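Home | Topics | Ask | Members | Log in

We use cookies to keep you signed in and to remember your settings. Accept | Manage

Budgeting for a home robot arm: what am I leaving out?

Posted by Saron Tekleab
Saturday, March 30, 2024

I want to put a wheeled robot with one arm in my living room and teach it to pick up cloth items from the floor and put them in a basket. It's a hobby project, but I'd like it to run most evenings. I have the base and the arm priced. Everything else on my list is a guess, and I have $1,000 left for it. The room has plank flooring and a long sofa down one side. Should I spend on a better gripper first, or on spare parts? I would like to order everything by August.

Print this page | E-mail this page

Ottavio Zuccaro

Spare parts. I bought the expensive gripper and then waited weeks for a cable.

Elisa Marino

I'd split it differently. These are my own costs from last year, so check current prices.

Fingers: $135 for two spare pairs. Get long, narrow ones if you are working with cloth. Short ones make the palm hit the rim of the basket before the tips reach the fabric.

Wrist camera and mount: $400. Don't go cheap on it. The arm blocks a camera up on the head just when you need to see the tips, so the wrist view does most of the work close in. Buy a spare camera cable in the same order.

Baskets, cloths, tape, cable ties: $100. Get a plastic basket with a low rim to begin with. Use cloth in a strong color against a pale floor, and add the harder colors once the easy ones go in.

That leaves $365. I would hold on to it until you've run the thing for a month. My first month showed me I needed a second battery, and yours may show you something else.

Before ordering the base, measure the gap between the sofa and whatever stands across from it, with the arm held out to the side. My old base, which I named Zosia, could drive through my room but couldn't turn around in it. Sofas with rounded fronts are worth a test too, because the arm has to come in over the curve to get at anything lying close to the seat.

Two wrist views from a room a lot like the one you describe: 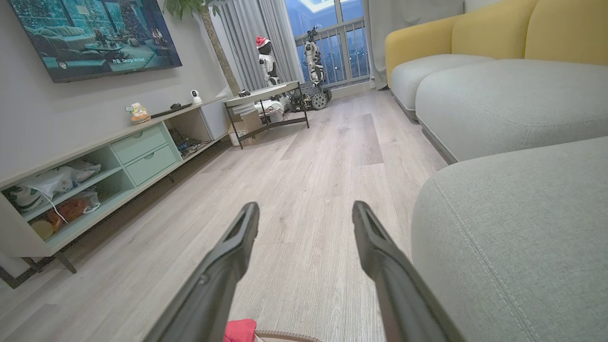
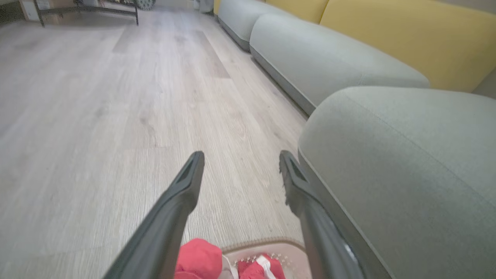

On timing, order the fingers and cables with the arm. Small parts ship from a different place in my experience, and they were the last things to reach me. If you want it running by August, I'd have the order in before the end of May. Also ask the seller in writing whether the fingers are sold separately. Mine were, but only as a pair with the screws, and the screws were a size I couldn't find locally.

Brunello Ruggiero

Agree with Elisa on the camera. I would add a line for a rug or two if you have downstairs neighbors. Also, does the arm price include the power supply? It didn't on mine.

Saron Tekleab

It does not include it, I just checked. Moving that to the top of the list. Thank you all.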